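Laundry corner notebook, May
Markport shop, back room

8:40 am

Started on the wash area finally. Been on the list since the Haugen job ended and the pile of whites got silly. Goal for this month is a routine anyone can run without asking me. Notes as I go, will clean up later (probably not).

What we have: the black top loader, the big white laundry bag, drying line in the next room, one bottle of Gellance liquid plus half a box of the old powder. Use up the powder on floor rags, not on clothes, it clumps.

Washer rinse

Ran one empty cycle first, hot, with a cup of vinegar. Drum had a smell after sitting closed. Lid stays UP between loads from now on. Please. There's a note taped by the light switch, second one, the first one fell behind something.

Wiped the rim and under the lip with a damp rag. Grey gunk under there, more than I expected. Went around twice. Old toothbrush for the bit where the rag won't reach. Smell mostly gone after, will sniff again tomorrow.

Hose check: hand tight at the tap, no drip on the paper towel after ten minutes. Drain hose had a kink behind the machine, pulled it straight. Could be why the last few loads came out so heavy. Or the loads were just too big, see below.

Weights

Scale reads in grams. Zeroed with the tub on it.

Whites, dry, first load: 3000
Colors, dry, all of them: 1000
Whites, second try, stuffed in by someone in a hurry (me): 3487

The 3487 load did not turn properly. Stuff in the middle still had dry patches at the end. The 3000 one was ok. So 3000 is the limit for whites until somebody shows me otherwise. Write it on the lid in grease pencil. Did not weigh anything wet, tub would be dripping all over the scale and the scale is on loan from the Bovar bench.

Sorting

Two heaps only. Tried three (whites, lights, colors) and the lights heap never gets big enough to run, just sits there for a week.

Whites = white, off-white, cream, anything that used to be white.
Colors = everything else. Blue and green can go together, they've been washed enough times by now. Red goes in a load by itself the first time, after that with colors. We have one pink towel already.

The mixed stuff is the slow part. Things with a bright patch on a white ground, where do they go? Put them with colors, cold. Lost maybe a quarter hour arguing with myself over this before lunch, don't repeat.

11:15

Bag placement. Had it by the door before, everybody walked into it. Now it's in front of the washer and over toward the tiled pillar, short reach from bag to drum. Much better. Leave a gap at the pillar side so you can still get down to the floor there, small things end up in it — there's a red piece down there now, stays out of the whites.

Bag is filled too high though. Clothes coming over the top. Anything over the rim slides off when you pull from the middle, so take from the top and take one thing at a time. Big handfuls are faster for the first minute and then you're picking up off the floor.

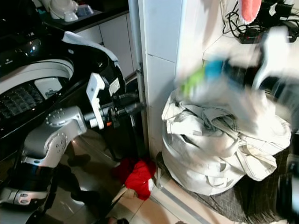 Loading steps, draft 2

1. Check pockets. All of them. Found a pencil stub and two washers (the metal kind) this morning.

2. Shake each piece out before it goes in. Balled up sleeves come out balled up.

3. Lay things round the drum, loosely, don't drop the whole lot down one side. It walks across the floor if you do. Ask me how I know.

4. Stop a hand's width under the rim. Not level with it.

5. Gellance, one capful for a full load, half for colors. Goes in before the water starts.

6. Cold for colors. Warm for whites. Hot only for rags and the empty rinse.

7. Lid down, start, stay in earshot for the first spin.

8. Out as soon as it's done, lid up. Anything left overnight gets washed again, no exceptions, I can smell it.

2:30 pm

Timed the loading part, whites, following the steps above. Nearly 30 minutes with the pockets and the shaking out. Too long. Pockets are most of it. Could be done when stuff goes in the bag instead, but then everybody has to do it and they wont.

Tried again without shaking, just pockets. Quicker, but two shirts came out in a knot and drying them took forever. So shaking stays.

Floor: grit under the bag where it gets dragged. Sweep before moving the bag back. Also run a rag along the metal strip by the pillar, lint collects there and gets tracked onto clean stuff. Tile is fine, just dusty, grout wants a proper scrub some other time.

To do

Second bag, same size, for colors. One bag for both is why sorting takes so long.
Grease pencil on lid, 3000.
Shelf or hook for the Gellance, currently lives on the floor.
Return scale to Bovar bench by end of month.
Drying line sags in teh middle, tighten.
Mesh pouch for socks?? check if we have one from Haugen boxes.
Redo the weights with towels only, they soak up more than shirts do.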